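How did soldiers talk to each other before phones?

Imagine you are in charge of a ship full of sailors, or a whole army, hundreds of years ago. You need to tell your friends on the far side of the valley to stop, turn round and come back. You can't ring them. You can't text them. So what do you do?

You make a lot of noise, for a start! Drums and bugles were brilliant for this. Each tune meant something different, and soldiers had to learn them all by heart. One call meant "get up", another meant "march", and another meant "dinner", which I bet they learned fastest.

Sound only travels so far, though, and battles are very loud. For longer distances people lit fires on hilltops. When the people on one hill saw the fire on the next, they lit their own, and so the warning hopped across the country. The trouble is that a fire can only say one thing – "Watch out!" 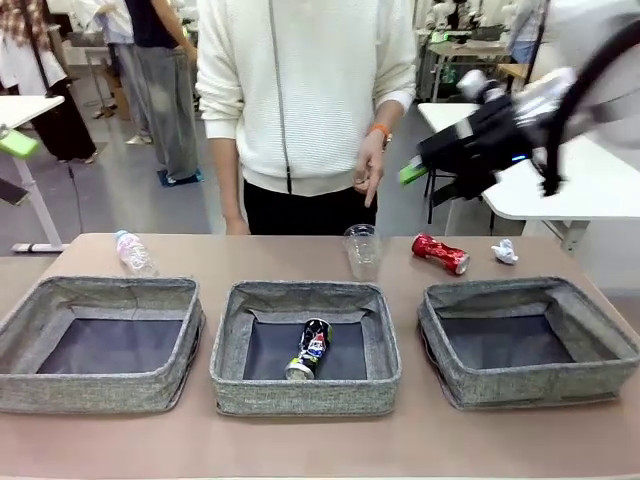

Flags could say much more. Sailors hung up rows of coloured flags, and each one stood for a letter, a number or a whole message. The captain of another ship looked through a telescope and checked the flags in a code book. If the enemy was close, that book might be thrown overboard with a weight on it, so it sank!

Then there were pigeons. A pigeon taken away from its home will try very hard to fly back, even over places it has never seen. In the First World War, soldiers rolled up tiny notes, popped them into little tubes on the birds' legs and let them go. Lots of them got through when telephone wires had been broken by shells.

Try it yourself

Make up a secret code with 5 signals, using only a torch. You might have one long flash for "yes" and two short ones for "no". Teach it to a friend, then stand at opposite ends of a dark hall and see if you can have a chat. It's harder than you'd think, and really good fun!

Written by Vaughn Pruitt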